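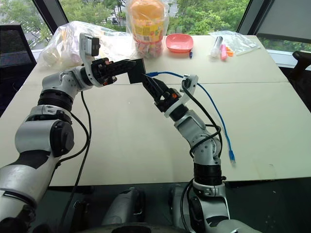

Newsroom > Engineering > Incident Reviews

Two arms, one box: the handover fault at Flelton

December 20, 2022 | By Tracey Bainbridge

The fault first showed up in March, as a motor current warning in the log of a two-arm cell at Gremura's Flelton lab. One arm was passing a small networking box to the other. Both grippers were closed on it, as they should be for a moment in any handover. Then the receiving arm began to pull back and the giving arm did not let go.

"It held on for 37 control cycles after it was told to open," said Sheila Ellwood, who led the review. "That doesn't sound like much. With two stiff arms on one rigid part, the force climbs very fast."

The box was undamaged. The receiving gripper lost its calibration and had to be zeroed again. Ellwood's team stopped all handover work the same afternoon and went back through the logs.

They had 1205 recorded handovers to work from. In most, the release came on time. In 30 it came late, though usually by so little that the arms flexed and nothing tripped.

"We had been reading those as noise," Ellwood said. "The current trace has a bump in it at every handover anyway, from the second gripper making contact. The late ones just had a wider bump."

The cause was in Trukine, the software layer that passes commands between the two Tanui arm controllers. Release and retract were sent as separate messages, each to its own arm. If the release message was queued behind a batch of wrist camera data, the retract message could arrive first. Neither controller checked on the other.

The task made matters worse. The box is black and carries two Ethernet ports on its front, one over the other, and it has to reach the second arm square enough for a cable to be plugged in. To keep it from tilting, the team had raised the grip force on both sides.

"A light grip would have slipped, and we would have dropped a box," Ellwood said. "We traded a drop for a fight between the arms, and we did it without writing it down."
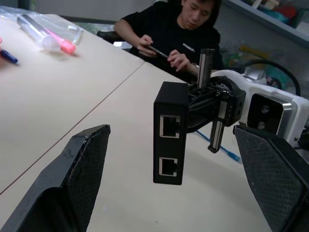
What changed

Retract now waits for a measured finger position from the giving arm - a sent command is no longer enough. Camera data has its own channel. Each arm also stops if its wrist load passes a fixed limit while both grippers are closed.

The team ran 2000 handovers on the new build before lifting the stop. None released late. The load limit tripped twice, both times on a box picked up crooked.

Ellwood still has one item open. After a trip, an operator has to choose which gripper opens first, and the screen does not say which arm is carrying the load.

Contact the newsroom | © 2022 Gremura | Back to top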